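The Brulport Gauge

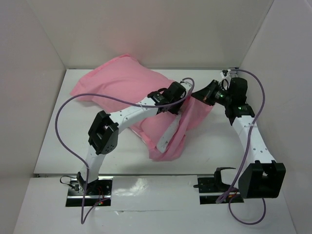 Reading time: 1 min

The tide gauge at Brulport stands at the end of a stone jetty 400 meters long. It consists of a float, a steel wire, a drum and a pen. I have read it every morning for 26 years and sent the figure to the harbor office in Pellora.

In July the pen began to record a second low water, shortly after three in the morning. The drop was 100 millimeters and lasted nine minutes. The tables allow for no such event.

I replaced the wire. I cleaned the float well and took out a bucket of mussels. The second low water continued, at the same time and to the same depth.

I wrote to Pellora. They replied that the Kocsis gauge, across the bay, showed nothing, and that my drum was probably slipping. They enclosed a new drum. I fitted it and kept the old one.

The following night I walked out with a lamp and a folding rule. At eight minutes past three the water went down the wall. It made no sound. One more step of the landing stair came into view, and on it, cut in the stone, was a surveyor's mark: 3,175, and under the number the name Zarnlow.

There is no Zarnlow on the chart. I measured from the mark to the top of the jetty and wrote the result on my cuff, the logbook being indoors. Then the water came back up and covered the step.

In the morning I entered the reading in the usual column — height, time, wind, initials. The column for remarks is narrow. I wrote "stair longer than drawn" and sent it with the rest.

Pellora has asked for the old drum back. I have told them it is still in use.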